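Constituer un jeu de démonstrations : la tâche « bouteille et casier »

Publié le 26 juin 2022 - Ginette Bailly, pôle Apprentissage, Landura

La présente fiche s'adresse aux opérateurs chargés de recueillir des démonstrations par téléopération pour le projet Cluvix. Elle complète le guide général de prise en main du poste, dont la lecture est supposée acquise.

1. Préparation du plan de travail

Le plateau est posé au centre de la table, son grand côté parallèle au bord avant. Le casier à bouteilles est placé à gauche, le doseur à cocktail à droite, debout. Le doseur n'intervient pas dans la tâche ; il figure au titre des objets de distraction et sa position est modifiée toutes les 25 démonstrations. La bouteille doit être vide et débouchée. 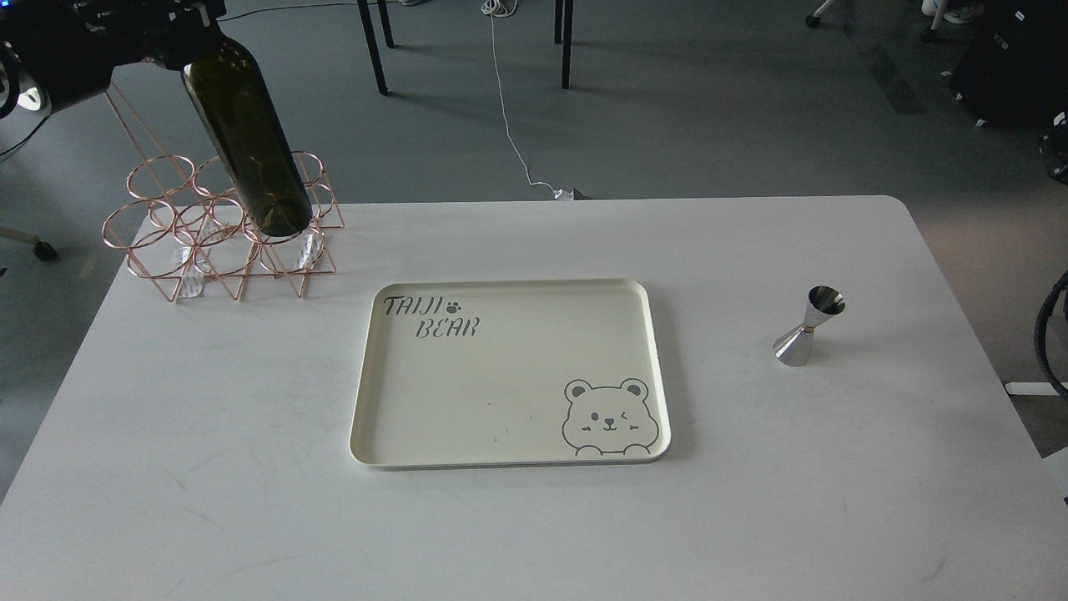
Figure 1 - Bouteille tenue par le col, fond dirigé vers le casier.

2. Enregistrement d'une démonstration

Chaque épisode débute pince ouverte, le bras en retrait du côté droit. L'opérateur lance l'enregistrement, attend le signal sonore, puis engage l'approche. La saisie s'effectue par le col, à vitesse constante. Il convient d'éviter les corrections brusques : une hésitation de l'opérateur est apprise par le modèle au même titre que le geste utile.

L'insertion se fait par le fond de la bouteille. Lorsque celle-ci touche un anneau, l'opérateur recule légèrement et reprend l'alignement sans interrompre l'épisode. Les reprises de ce type sont conservées et reçoivent l'étiquette « correction ». En cas de chute, l'épisode est arrêté et étiqueté « échec » ; il n'est pas supprimé.
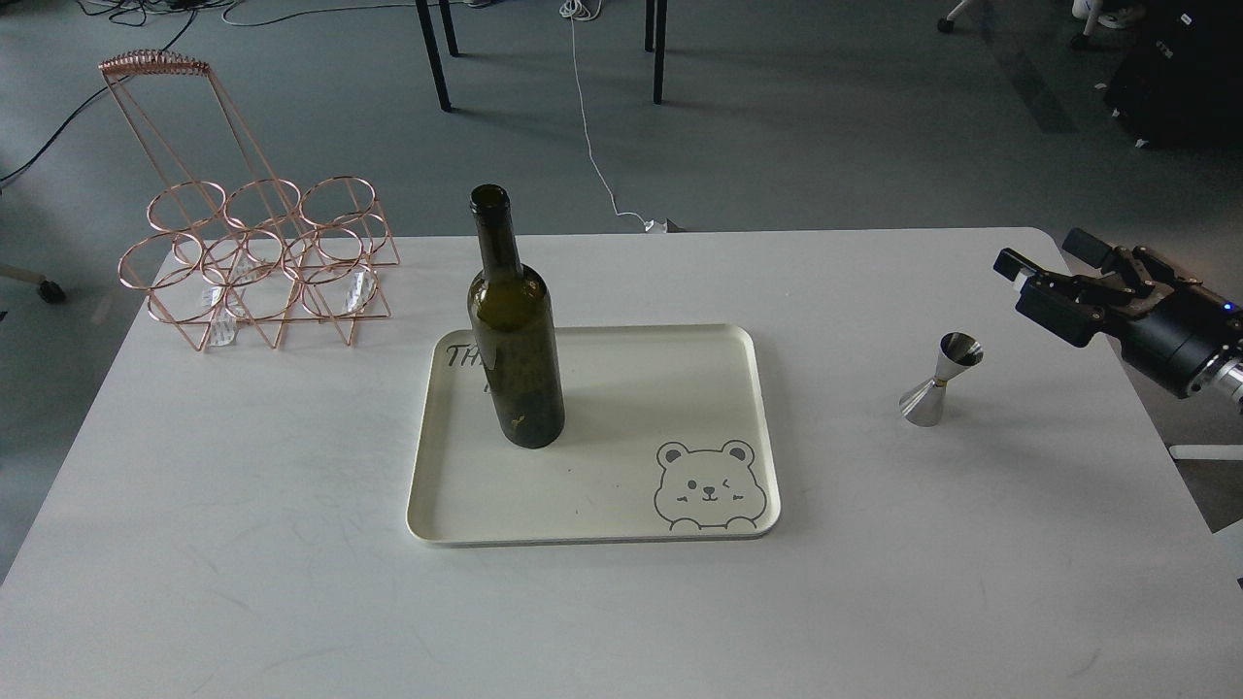
Entre deux épisodes, la bouteille est remise debout sur la moitié gauche du plateau. Une variation de quelques centimètres est souhaitée d'un épisode à l'autre. Le casier reste en place pendant toute la série - tout déplacement accidentel doit être consigné dans le journal de séance.

3. Contrôle et dépôt

Une série comprend 80 démonstrations, avec une pause toutes les 25. À l'issue de la série, l'opérateur relit cinq épisodes tirés au hasard et vérifie les points suivants :

- le début de l'épisode précède tout mouvement du bras ;
- le col de la bouteille est visible au moment de la saisie ;
- l'étiquette attribuée correspond au résultat observé.
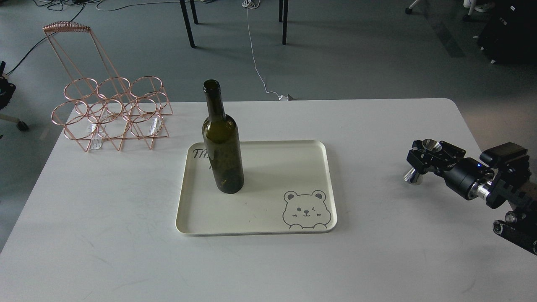 Figure 3 - Pince ouverte à droite de la table, bouteille debout sur le plateau.

Les séries validées sont déposées sur le serveur Flosance, accompagnées du journal. Le jeu compte à ce jour 1 567 démonstrations retenues. Toute demande de dérogation est à adresser à Sreekumar Nadar avant le début de la série.

Contact : pôle Apprentissage, Landura | © 2022 Landura | Haut de page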